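Ministro da Educação sob pressão depois de suspender manual de cidadania

A decisão de retirar das escolas o manual de educação para a cidadania continua a dividir a coligação no governo de Skosemden. Brahim Naciri, ministro da Educação, assinou o despacho sem o levar a conselho de ministros, e dois dos partidos que o apoiam souberam do assunto pelos jornais.

O manual tinha sido distribuído em julho. O capítulo contestado ocupa 2 páginas e trata do consentimento e do namoro entre adolescentes. A Liga das Famílias, dirigida por Czesław Ostrowski, entregou no parlamento uma petição com 3000 assinaturas a pedir que fosse eliminado. Os sindicatos de professores responderam com uma carta aberta, subscrita por 1465 docentes do ensino secundário, em que se pede a manutenção do texto integral.

Naciri optou por suspender o livro inteiro até haver parecer do conselho pedagógico. A solução não agradou a nenhum dos lados. Ostrowski considera que o ministro ganhou tempo e que o capítulo voltará com outro título. Iwona Krajewska, porta-voz dos professores, lembra que o manual inclui matéria sobre eleições locais, impostos e proteção de dados, e que as escolas ficaram sem material para essas aulas a meio do período. 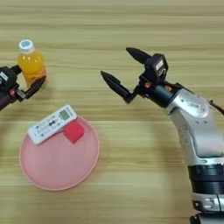 Uma garrafa de bebida de laranja, um prato cor-de-rosa e um comando branco.

O ministro chegou ao cargo sem passado partidário. Vinha da administração de uma empresa de transportes e foi apresentado como um gestor capaz de pôr ordem nas contas do ministério. Nos primeiros meses falou sobretudo de obras, de colocação de professores e de ligação das escolas rurais à rede. Evitou sempre as questões de costumes. Quem trabalhou na redação do manual diz que o texto final passou pelo gabinete e voltou sem qualquer anotação.

No parlamento, a oposição pediu a audição de Naciri e do diretor-geral do currículo, Emrys Parry. O pedido foi aprovado com os votos de uma parte da maioria, o que deixou o primeiro-ministro numa posição incómoda. O gabinete deste limitou-se a dizer que mantém a confiança no ministro e que aguarda o parecer.

A polémica tem também um lado municipal. Em Flultcombe, a câmara anunciou que as escolas do concelho continuarão a usar os exemplares que já tinham recebido, 1153 no total. O presidente da câmara, Eugeniusz Grabowska, sustenta que o despacho fala em suspender a distribuição e nada diz sobre os livros já entregues. O ministério discorda desta leitura e enviou um ofício a pedir esclarecimentos. A resposta da câmara, que tem quatro páginas, repete o argumento e junta um parecer jurídico.

Alguns diretores de escola preferiram não esperar. Guardaram os manuais e pediram aos professores que preparassem fichas próprias, com o resultado de haver turmas do mesmo ano a dar matérias diferentes. Krajewska quer que o ministério defina por escrito o que deve ser ensinado enquanto a suspensão durar.
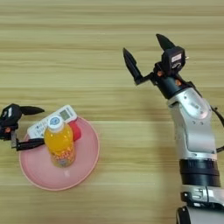
Garrafa de sumo de laranja num prato, sobre mesa de madeira clara.

O conselho pedagógico reúne este mês e pode propor a reposição do manual, a revisão do capítulo ou a sua passagem a anexo facultativo. A última hipótese é a que tem mais apoio dentro da coligação. A Liga das Famílias já fez saber que a rejeita e convocou uma concentração em frente ao ministério para o dia da reunião.

A audição de Naciri e Parry na comissão de educação será pública. Os leitores que queiram receber o texto do despacho e a carta dos professores podem pedi-los em resposta a este boletim.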